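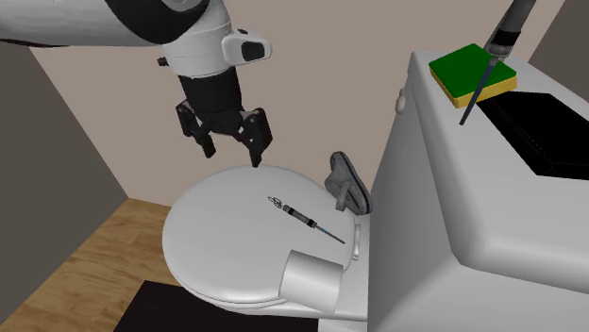
Kingi Bone Histology Project
Interim report to the Pristgate Fund, covering work to the end of May

Preparation of the Drurley material is on schedule. The quarry has now produced 2,685 catalogued specimens, of which 177 are limb bones complete enough to section. Most belong to a single small plant-eating dinosaur, still unnamed.

Thin sections have been cut from 137 of these bones. Growth lines are clear in over 100. The rest show mineral staining near the outer surface, and age estimates for them will be given as minimums only.

Early readings suggest that growth slowed sharply after the fourth year. The sample contains few very young animals - small bones may have been carried off by water before burial - and the first part of the growth curve is therefore weak.

Sectioning at the Skament laboratory stopped for three weeks while a saw bearing was replaced. The lost time has been made up, and no change to the budget is requested.

Next period: finish the remaining 40 sections, repeat the line counts with a second reader, and begin comparison with the shin bones from the lower bed. A draft of the methods chapter will be sent with the next report. The loan agreement for the lower bed material still needs a signature from the Fund.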